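Drostness Foreshore Path: Surface and Fence Condition
By Myrto Stefanou
February

The foreshore path at Drostness is a shared walking and cycling route on the western side of the reserve, finished in a red-brown pavement and separated from the water by timber post-and-rail fencing. This page belongs to the condition gallery kept by Stimis for the 800 metre section between the boat ramp and the Cullon car park. Chainages are measured in metres from the ramp.

Notes are limited to defects and features that affect maintenance planning. Crack widths are recorded separately on the inspection sheets, along with the level survey prepared by Herman Sumampouw. Readers after the drainage drawings should ask for the Economou set, revision 7, which supersedes the version still pinned up in the site office.

Cracking is graded on a three-step scale: isolated, branching and blocky. Isolated cracks are left alone until the next round. Branching cracks are cleaned out and sealed once the surface is dry. Blocky cracking means the affected panel is saw-cut and replaced to full depth.
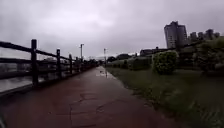 DROSTNESS, February. Chainage 530, looking along the path with the fence and water on the left. Thin, dark cracks branch across the near pavement. Water is standing farther along, at the grass edge. Graded as branching; seal in the autumn program.

The ponding has been entered as a separate item. Sealing will not correct a low edge, and the grass verge at this chainage has built up above the pavement over several seasons of mowing and leaf fall. The preferred treatment is to strip the verge back for a length of 10 metres and regrade it to fall away from the path. Kalkidan Fikre is pricing this with the other verge work.

Fence: dark, weathered timber, two rails. Posts are to be probed at ground level before any rails are ordered. Where a post is sound, the existing rails stay and loose fixings are replaced with galvanised coach bolts. No paint or stain is specified, as the older lengths were never coated and a patchy finish would be harder to maintain.

Lighting: lampposts are on the electrical register and are not graded here. Faults should be reported with the pole number and the time of day.

Corrections to chainages or grades go to Leonidas Balaskas at the Stimis depot. Please quote the chainage and the month of inspection.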